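Stimmt das wirklich? Botschaften, die man nur rückwärts hört

Vielleicht hat dir schon mal jemand erzählt, dass in einem Lied eine geheime Botschaft steckt. Man muss es nur rückwärts abspielen, dann flüstert der Sänger etwas Gruseliges. Klingt spannend. Aber glaub das lieber nicht gleich.

Früher kam Musik vor allem von Schallplatten. Wer eine Platte mit dem Finger andersherum drehte, hörte ein seltsames Jaulen und Schlürfen. Manche Leute meinten, darin Wörter zu verstehen. Heute geht das mit einem Programm am Computer, und das Jaulen klingt immer noch genauso komisch.

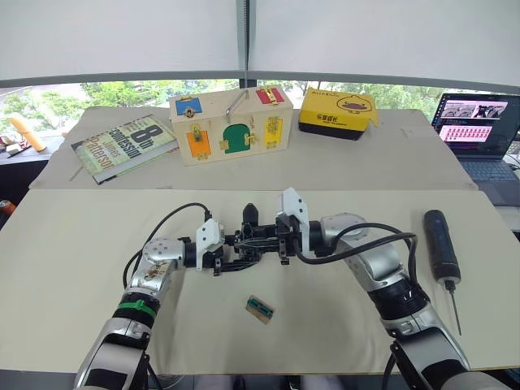

Lesezeit: 2 Minuten

Woher kommen dann die Wörter? Meistens aus deinem eigenen Kopf. Dein Gehirn sucht ständig nach Sprache, auch wenn gar keine da ist. Das ist so ähnlich wie bei Wolken, in denen du plötzlich einen Hund siehst. Der Hund ist trotzdem nicht da.

Besonders gut klappt es, wenn dir vorher jemand sagt, was du hören sollst. Die Musiklehrerin Trinh Ông aus Plasville hat das mit 26 Kindern ausprobiert. Sie spielte ein Stück von einem Rocksong rückwärts vor und fragte, was der Sänger singt. Alle schrieben etwas anderes auf, viele gar nichts. Dann stand an der Tafel: »Der Käse wohnt im Keller.« Beim zweiten Mal hörten fast alle den Käse. Den Satz hatte sie sich in der Pause ausgedacht.

Ganz erfunden ist die Sache mit dem Rückwärtssingen aber nicht. Einige Bands haben wirklich Sätze aufgenommen, umgedreht und in ihre Lieder gemischt, oft als Scherz. Das hört man sogar beim normalen Abspielen, weil die Stelle so merkwürdig klingt. Dass solche Sätze heimlich Menschen steuern können, wird zwar gern behauptet. Gute Beweise dafür fehlen.

Probier es selbst aus: Nimm deinen Namen auf und spiel ihn rückwärts ab. Aus »Anna« wird ungefähr wieder »Anna«, bei »Benjamin« wird es schwieriger. Danach lässt du jemanden raten, der den Namen nicht kennt. Verrate vorher nichts, sonst zählt der Versuch nicht.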